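4.2 Workspace rules and the reset procedure

The rules in this section apply to every two-arm tabletop cell in the study. They were drafted at Clivmont in February and then revised after a comparison with the operating notes used at the Fosano site. The aim was a rule set short enough to be posted at the cell and strict enough that two operators, given the same task card, would prepare the table in the same way.

Rule 1 concerns the shared zone. Each arm has a home side, defined by the rails that carry its base plate. The strip of tabletop between the two home sides is shared. Only one arm may move an object through the shared zone at a time. The other arm may remain above the table, but it must hold position until the first arm has released its object and withdrawn.

Rule 2 concerns layout. Objects of the same color are grouped in columns running from the back of the table to the front. Small rotations of an object are accepted at the start of an episode. An object that overlaps a neighboring column is not accepted, and the operator must correct it before recording begins.

Rule 3 concerns carried objects. A basket held by its rim may tilt, and the tilt changes the volume it sweeps. The planner must therefore use the envelope of the basket at its greatest permitted tilt. Using the upright envelope was the most common fault found in the first audit. Figure 3 shows the basket sorting task.

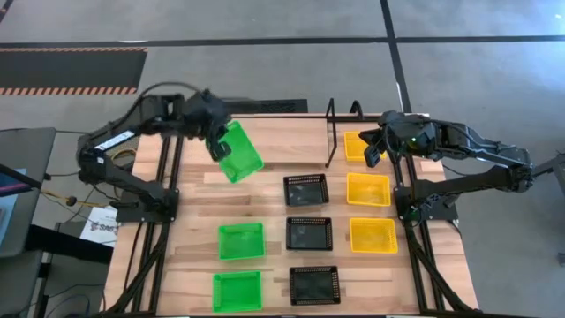 Figure 3. Basket sorting on the two-arm cell. One gripper holds a green basket by its upper side; the other is open over the rear yellow basket.

Wubit Jemal objected to Rule 1 on the grounds that a hold requirement hides timing faults instead of exposing them. In Jemal's view, an arm that waits above the table is still a hazard if its controller resumes on a stale command, and the rule should ask for proof that the waiting arm has dropped its queue. A posted rule that says only "hold position" would be satisfied by an arm that is paused for the wrong reason.

We accepted this objection in part. Rule 1 was amended so that the waiting arm must clear all queued motion before the first arm enters the shared zone, and must request a new plan afterward. We did not adopt the stronger form, in which the waiting arm returns to its home pose on every handover. In trials with the Hakala controller the return motion added a second crossing near the table edge and made episodes longer with no change in the fault count.

Rule 4 concerns the reset. An episode may not start from the end state of the previous one unless the task card says so. The operator stops both arms, confirms the stop on the console, and only then reaches over the table. Objects are returned to the layout on the card by hand. Both arms must be at rest for 25 seconds before the episode counter is advanced. This interval was carried over from the Ditcombe procedure and has not been tuned.

Rule 5 concerns viewpoints. At least one view must cover the whole tabletop and both base plates. A low view across the surface is recommended for tasks that involve rims or handles, where a view from above does not separate the finger from the edge it is about to grasp. Large objects near a low camera can block much of the surface behind them, and the reviewer must not use that view alone to judge whether the shared zone is clear.
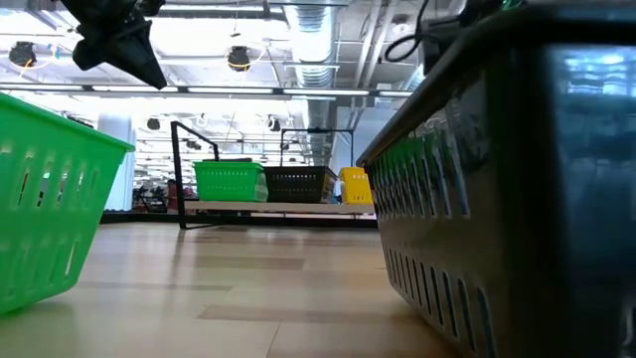

Rule 6 concerns the review of episodes. Each episode is checked by a reviewer who did not operate the cell. The reviewer marks it as accepted, rejected, or held. A held episode is one in which a rule may have been broken but the record does not settle the matter. Held episodes are excluded from training data and kept in a separate store with the reviewer's note attached.

The full audit covered 548 episodes. Violations of Rule 2 were frequent in the early part and became rare once the layout was printed on the task card. Violations of Rule 1 were fewer but harder to classify. In several cases the waiting arm drifted slightly while holding, and the reviewers disagreed on whether drift counts as motion. The current text treats any change in commanded position as motion and leaves passive drift to the limits set by the arm supplier.

Cable routing is not covered by a numbered rule. It is handled in the daily check, where the operator moves each arm slowly through its working range and confirms that no cable is pulled tight or reaches the tabletop. Section 4.3 describes that check and the form used to record it.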